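Comparing wrist trackers and grippers at the kitchen counter

At Foltilow we choose grippers by first recording what hands do in a kitchen. These are my tips for people who want to try the same at home. I compared two kinds of wrist straps, Maketti and Zalbridge, over 16 short tasks.

1. Start with the upper cabinets

Doors without a handle are a good first test. Push with both palms flat and the fingers open, so the strap stays free of the sleeve. A two-finger gripper has trouble with this task – it needs a wide soft pad.

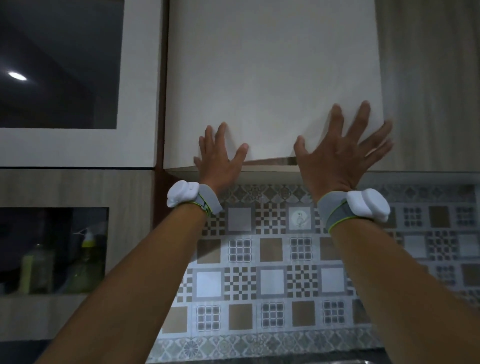

2. Continue with small plastic things

Fill a low box with nested cups and a few measuring spoons. Take the lid off first and lay it beside the box. Clear plastic is difficult for most depth cameras, so add something with color. My spoons are pale yellow and it helps a lot. Keep the box near the front edge of the counter, and leave some space for the elbows.
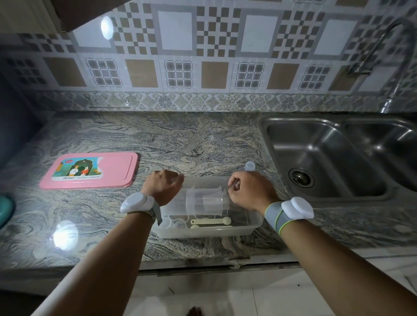

Lương
Gripper testing, Foltilow

3. Tighten the strap, then wait

A new strap moves a little in the first minutes. I tighten it again after 2 tasks. Write the strap hole in your notes, or the next day will not match.

4. Grippers for the same box

The gripper with 29 mm fingers took single cups well but pushed the spoons under the stack. The 14 mm one was slower and lifted the spoons by the handle. For kitchen work I would buy the narrow one.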